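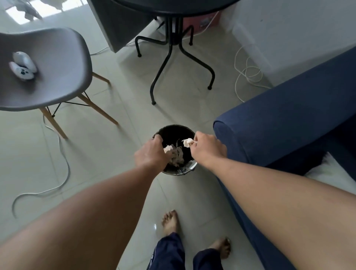 Oct 9, 2026

Notes from the open day at Stustel. I went for the household manipulation track and skipped the keynote.

The company builds its training set from first-person recordings. People do chores with a camera at head height, and the footage is cut into short labeled clips. Evie Sowerby runs the recording side and took questions for most of an hour. Her current task list has 55 entries, all living room work. Each entry gets 100 takes before anyone looks at training results.

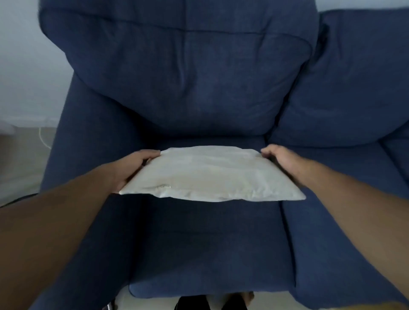

Soft goods take up most of the list. A cushion sags differently depending on where it is held, so the labels store both grip points and the time of release. The Garside model, shown on a screen in the back, predicts those points 7 frames ahead. It did well on cushions and poorly on tissue. Thin paper hides behind the fingers, and the hand tracker loses the contact. 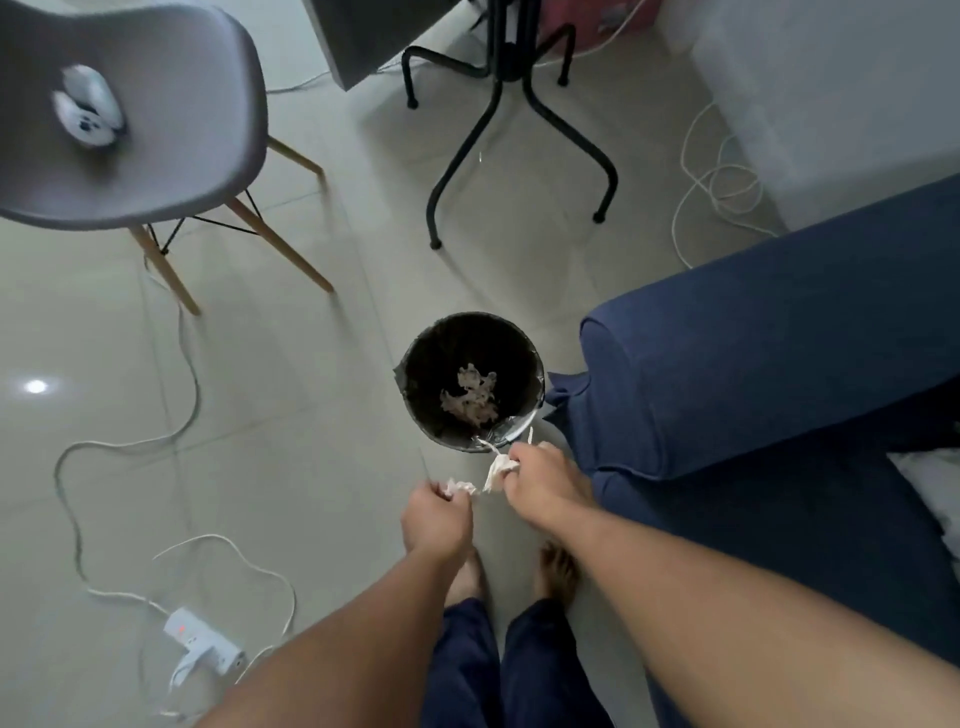 Tissue over the wastebasket, both hands in use.

I asked how a clip gets labeled when a piece of tissue is shared between two hands. Sowerby said the schema allows one object to become two, but the annotation tool does not support it yet. A fix is planned for December. Until then 343 clips are parked.

The slides are supposed to go up on the Ornwood page. I will link them when they do.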